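Inicio | Artículos | Métodos | Datos | Contacto
Lectura: 3 minutos

4.2 Comparación de pinzas en simulación

Antes de pasar al laboratorio quisimos, con toda la calma que el asunto merece, comparar la pinza Brodik y la Wilel en el mismo entorno simulado y con el mismo controlador, Eva. Cada una realizó 30 intentos por objeto.
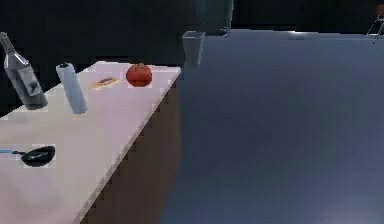 El límite de cada intento quedó fijado en 200 pasos de control, suficiente — según vimos en los ensayos previos — para ambas pinzas.

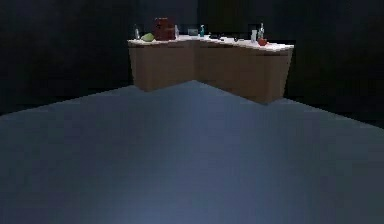 Figura 6. Vista del entorno de prueba.

La estimación de pose nos dio bastante más trabajo que el agarre mismo. Con poca luz y a cierta distancia, una botella transparente como las de la encimera ofrece muy poco contraste, y por eso evaluamos los objetos translúcidos por separado.

Contacto: grupo Eskildsen | Volver arriba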